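Workshop > Galleries > Twisted Pairs and Tidy Cables

5 min read

I have been twisting wire since I was a kid with a crystal radio and a hand drill, and I still get a little thrill when two loose strands turn into one neat, springy rope. So when Jianhua Xue suggested we put together a gallery page about the cable bench at our Staltovley workshop, I had a list of things to say before she finished the sentence!

Most of what gets made at our bench is short: sensor leads, little jumpers for the model railroad, replacement cords for old intercoms that somebody rescued from a school sale. The wire comes from Luseck on 1000-foot spools, and we went through over 205 feet of it in September alone, mostly because of the railroad people. (They have a new mountain section. It has a lot of signals.)

What follows is a walk around the bench, with a few words about each stop. Some of this will be old hat if you've been building cables for years, but I hope there's something in it for you anyway.

The wire rack

We keep the spools on a steel rod across the back of the bench, light colors on the left and dark on the right. Pull from the bottom of the spool, never over the flange, or you'll put a curl in the wire that fights you the whole way. Guoqing Tan added a strip of felt that the wire drags across on its way out, and it takes the wobble right out of it. I love that strip of felt more than some of my power tools.

The twisting jig

Two hooks, one fixed and one on a hand crank, with the wire stretched between them. You can do the same job with a cordless drill, and for long runs I do, but the crank gives you a feel for how tight the twist is getting. Stop when the pair lies straight on the bench without trying to coil back on itself. If it snakes around, back off a few turns and let it relax.

I like a twist you can see from across the room. Two contrasting colors make it easy to spot an uneven place, and they're pretty too - like a candy stick you can solder.

Twisted pairs up close

Blue and white is my favorite combination for this kind of work. The colors come together out of a black sheath, pair up, and go their own way toward the top, where the strands bend over into small loops with the insulation still on. Against a piece of white foam, the blue really sings!

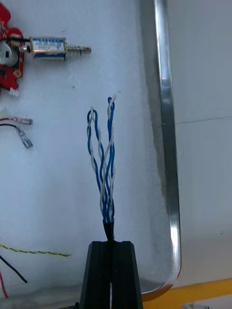
Why twist the two wires together at all?

Outside noise tends to hit both wires of a twisted pair almost equally, and a circuit that reads the difference between them can ignore most of it. Twisting also keeps the two wires from wandering apart inside a bundle, so you always know which one goes with which.

The foam drawer

Half-finished cables used to live in coffee cans, and every one of them came out in a knot. Now they lie flat on foam in a wide drawer under the bench, one project to a sheet. The foam keeps short pieces from rolling into the corners, and it's kind to your fingertips when you're picking up something small. We buy it in big sheets and cut it with a bread knife. A long slow stroke works best - sawing at it makes crumbs, and the crumbs get into everything.

Sleeves and shrink

This is the cigar box with the lid missing. Inside are short lengths of tubing sorted by diameter, mostly black, with some clear for when we want to read a label underneath. Slide the sleeve on before you solder the connector. I have soldered a beautiful connector and then found the sleeve sitting on the bench beside it more times than I want to admit, and Jianhua has seen most of them.

For heating, keep the gun moving and start from the middle of the tube so the air can get out both ends. The old Duan heat gun is slow to warm up, but it has a nice gentle flow and we've never scorched a wire with it.

The label corner

Every cable that leaves the bench gets a number on both ends, even the ugly ones. Our numbering started at 1000, which looked very grand when we had only made one. Guoqing writes them by hand in tiny square capitals, and they're so tidy that visitors ask what printer we use.

The bend board

A scrap of plywood with nails in it, and my favorite thing in the whole shop. It has the corner angles we need most, with a 90 degree turn marked in red. Lay a finished bundle around the nails, tie it with waxed cord every couple of inches, and it keeps its shape when you lift it off. The Cellen organ project was laced entirely on this board, and I could look at that harness all day.

Tie your knots on the same side all the way along. It takes no longer, and your fingers learn the rhythm after the first few.

Visiting the bench

We're at it on Friday evenings from 6:30 until the soup runs out. Bring a cable that's been bothering you, or just come and turn the crank for a while. The Luseck wire is in the rack, the good side cutters are on the blue hook, and please put them back there when you're done.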